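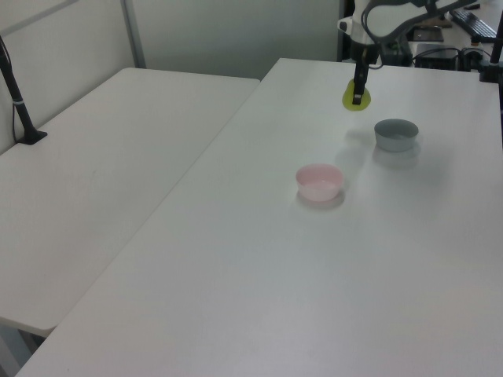

surdu_l
Fingers compared so far: the stock Plemska set and the Nivum soft tips, both on the same arm, same fixed cam, same controller settings. Job is moving small light things between spots near the bowls. The Nivums are fine on anything with a flat side. On rounded stuff like the yellow-green one in the gripper there they squeeze it sideways and it pops out when I close past 38 percent. Narrow black fingers are on at the moment and I think they're better, which annoys me because they were the cheap ones. Anyone else running narrow on rounded parts?

tack_weld
what force limit? percent closed tells me nothing without the width

surdu_l
Limit's at 18 N, lowest the controller lets me go. Width I'd have to measure, sorry, back at the bench after 4pm

pennyfarthing
Disagree on narrow being better. You've got less contact so it looks tidy until the thing is a few mm off centre, then it rotates. Had this all through October with the Iordache fingers. Went back to wide pads and stopped swearing at it

tack_weld
depends where he's grabbing. above the middle of a round object ANY finger will squirt it out. go lower

surdu_l
Can't go much lower, tips touch the table. Already scraped it once. Could put a mat down I suppose

pennyfarthing
Mat helps. Also kills the shine — your right hand table is glossier than the left and a depth camera will hate that. Which cam is it?

surdu_l
Caltel, the older one. Depth is patchy on the see-through parts whatever I put underneath, so I'm going off colour for now. Pink bowl and the blue-grey one it finds no bother. The white table washes out a bit towards the front but I don't place anythign there

gripe_and_grip
Colour only is asking for trouble. Sun moves, you retune, sun moves again. Spend the money on a second camera

tack_weld
he's comparing fingers not building a production line. colour is fine for that

gripe_and_grip
Not if the pick point drifts and he blames the fingers for it. Thats my whole point

surdu_l
Fair. I'll log the pick offset for each try and run both sets again, blinds down. Some 2 hours work if the swap goes ok — the screws on the Plemska mount are horrible

pennyfarthing
Do the offsets on purpose as well. 2 mm left, then right. Bet you a pint the narrow ones lose

surdu_l
Done. Will post numbers, and the width for tack_weld

tack_weld
ta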